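Girnance K2 Counter Arm

Home / Kitchen and household / Fixed arms

Price: $3,797
Lease: $722 per quarter, 13-month minimum
Ships from: Suksawat warehouse

Overview

The K2 is a single arm with a two-finger gripper for light kitchen work. It picks things up, moves them and puts them down. It does not cook, and it will not replace a person at the sink. If you are shopping for a machine that runs the kitchen while you are out, we don't sell one yet, and we would be careful with anyone who says they do.

What it handles now

Soft items are the easiest. Plush toys, sponges and folded dish towels give a little when the fingers close, so a poor grip usually still holds. Most owners start by having the arm move soft toy food onto a plate, and we suggest the same. Rigid items with straight sides come next: storage containers with the lid on, small boxes, cutting boards stood on edge.

Payload is 900 grams at full reach. Weigh the container with the food in it. 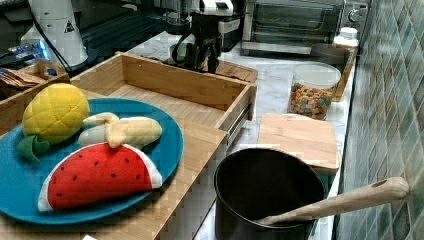
What it handles some of the time

A cutting board lying flat on stone is hard for any two-finger gripper – there is no gap to get under. The K2 can slide a board to the counter's edge and take it from there, but it needs a clear path. Long spoons are fine to lift out of a pan and harder to put back. Drawers open well if the slides run freely. Closing one fully may take a second push.

What it does not handle

Knives, hot pans, open liquids, glass. Loose cords confuse the planner, so tie them back before you start a task. Do not use the arm over a burner that is on.

Setup

Allow an afternoon. Annatjie Du Plessis on our support desk will walk you through calibration by phone. Calibrate again if you move the base.

In the box

Arm and base clamp
Two-finger gripper, dark finger pads
Controller and power supply
Stop button on a cable
Printed quick guide

Wrist camera sold separately. The Nulleser soft fingers fit the K2. The Zokberg suction cup does not.

Returns

Units can be sent back within 30 days in the original carton. Software updates are free for the life of the arm. The next one, due 20th July, adds slower drawer closing.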